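How to Test a "Tidy-Up" Robot Before You Believe the Video

By Rebecca Caputo

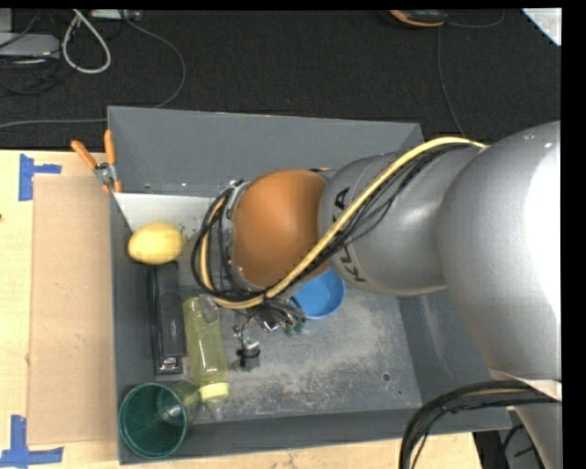
Every few months somebody sends me a clip of an arm clearing clutter and asks if it's time to stop paying people to do it. My answer is still no, but you shouldn't take my word for it any more than the vendor's. You can run a decent test in an afternoon with a bin and things from your own kitchen and desk drawers.

What you need

A bin with sloping sides, fixed so it can't slide. Clamp it if you have a clamp.
A mixed handful of objects: a piece of fruit, a stapler, a see-through bottle, a cup, a bowl.
Tape to mark where the bin goes.
Paper and a pencil. Don't let the software keep score.

Step 1. Choose objects that disagree with each other

A bowl is wide and hollow. A stapler is long and heavy for its size. Clear plastic is still miserable for a lot of depth cameras, and demo reels tend to leave it out. If the vendor offers to bring the objects, say no thank you.

Step 2. Make the bad layout

Push the stapler up against a wall of the bin. Stand a cup in a corner. Lay the bottle down beside it so the two nearly touch. A person does this without looking. An arm has to get its fingers between the object and the wall, and the wrist and cables have to fit in there too — this is where most of the slick ones come apart.

Step 3. Agree on what counts

Write it down first. For me a pick counts when the object leaves the bin, lands where it was supposed to, and no human hand goes near the arm. Nudging the bin is a fail. So is "it would have got that one."

Step 4. Run it until people are bored

Ten tries tell you nothing. At the Wenness shop Faraji Kimaro and I ran 800 picks on one setup, and 644 counted. That's better than I expected, and still 156 times a person would have had to walk over. Reset the layout yourself between rounds, and don't be kind.

Step 5. Time the whole job

Start the clock when the bin is full and stop it when the bin is empty, including every restart. Iveta Šťastný emptied ours by hand in 5 seconds, while talking.

Step 6. Ask who clears the faults

Get a name and an hourly rate. If the answer is "the operator," you haven't removed a job, you've added a machine to it.

Send me your sheets if you try this, failures included. I'll post the ones with the layout written down.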